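Ziltbridge Robotics Club - Hand Gripper Station
Pre-Session Safety and Condition Checklist

Date: January 30, 2025
Checked by: Tiburcio Quintero
Project: Fivow (student pick-and-place project)
Result: Pass with comments

Mark each line OK, FIX or N/A. Write a comment for anything marked FIX. Leave the sheet in the station binder when you are done.

1. Work surface

1.1 Top is flat and does not rock - OK
1.2 Top is clean - FIX
Comment: Brownish-gray marks on the white top, in short dashes, with specks trailing off from them. Also some faint scuff lines. Try a damp cloth with dish soap first. No solvent in this room.
1.3 Practice items are on the station list - OK
Comment: Blue box and blue plastic bottle. Bottle caps must be closed tight before anyone picks one up.
1.4 Cables kept clear of feet - FIX
Comment: Black cables are looped and coiled beside the table. Tie them up and move them back before the next group starts. Same comment was made in December. 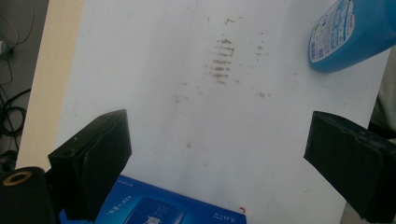 2. Gripper

2.1 Both fingers tight on their mounts - OK
2.2 Finger faces checked for wear - OK
Comment: Some wear is fine for this project. Spare pair is in the Skorow bin, second shelf. Tell me if you take them.
2.3 Opens and closes fully without sticking - OK
Comment: Ran 25 cycles by hand. No grinding.
2.4 Cycle log up to date - FIX
Comment: Log stops at 1850. Fingers come off for a full check at 2000, so please write your numbers down.

3. People

3.1 No more than 14 students in the room - OK
3.2 Long sleeves pushed up, scarves and lanyards off, for anyone using the gripper - FIX
Comment: Remind the whole group at the start. This goes for helpers standing next to the table too.
3.3 Fingers kept out from between the jaws - OK
3.4 Safety glasses out and counted - OK
Comment: 8 pairs. One has a scratched lens but is still usable.

4. Large flat items

4.1 Held steady before the jaws close - OK
4.2 Edges checked for splits and sharp corners - OK
4.3 Surface free of marks - FIX
Comment: Reddish-brown marks in short rows, with small specks spread around them. I don't know what they are from. Wipe down and check again before the Wike demo.
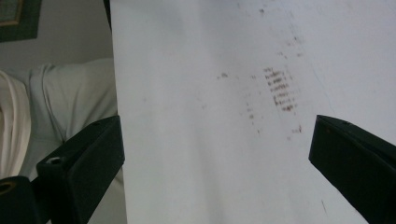 Item 4.3: marks on the white surface, gripper fingers open.

5. Before you leave

5.1 Gripper back on its hook, jaws open
5.2 Power strip off
5.3 All FIX items copied to the whiteboard - initial each one when it is done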